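Boletim técnico Gyamfi – Roupa de cama e lavandaria
Edição de julho

Encolhimento residual em lençóis ajustáveis: revisão do procedimento

A ficha de encolhimento dos lençóis ajustáveis foi revista por Korkor Baidoo e substitui a versão anterior a partir desta edição. A alteração principal diz respeito ao momento da medição. As peças passam a ser medidas após o segundo ciclo completo de lavagem e secagem, com repouso em superfície plana antes da leitura. A medição após o primeiro ciclo continua a ser registada, mas deixa de servir para aceitação do lote.

No último controlo foram verificadas 1.095 peças do fornecedor Hulska. Destas, 213 ficaram fora da tolerância no sentido do comprimento (teia) e foram devolvidas. No sentido da largura (trama) não houve rejeições. A diferença é habitual em tecidos planos de algodão, nos quais os fios de teia sofrem maior tensão durante a tecelagem e o acabamento e recuperam parte dela nas primeiras lavagens. 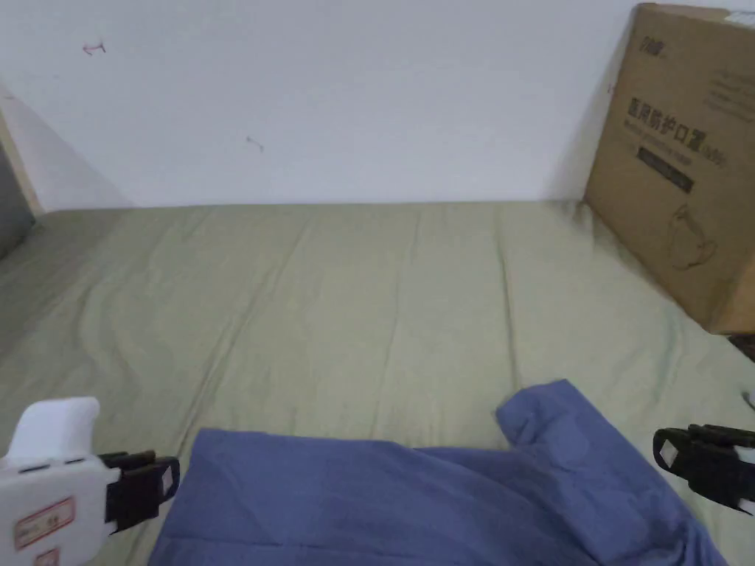

Qual é a medida que conta para a aceitação, a do painel superior ou a da altura da aba?
Contam ambas, registadas em separado. Um painel dentro da tolerância com uma aba curta solta-se nos cantos do colchão, e a peça é rejeitada da mesma forma.

Quanto à secagem, mantém-se a recomendação de retirar a carga com ligeira humidade residual. A secagem excessiva agrava o encolhimento aparente, fixa vincos e reduz a vida útil do elástico perimetral. Os tambores não devem ser carregados acima do limite indicado na placa do equipamento. Lençóis ajustáveis e capas de edredão seguem em cargas distintas, dado que os primeiros tendem a enrolar-se no interior das segundas e a secar de forma desigual.

As unidades que utilizam o programa Wukis devem confirmar com Ayuba Ansah a temperatura de enxaguamento antes de aplicar a nova ficha. Os registos antigos, quase 2.945 linhas, estão a ser convertidos por Ximena Zapata e ficam disponíveis apenas para consulta.

As amostras para contra-análise são enviadas ao laboratório Odumer, ao cuidado de Dela Bawa, com a etiqueta do lote cosida à aba e a ficha preenchida em duplicado.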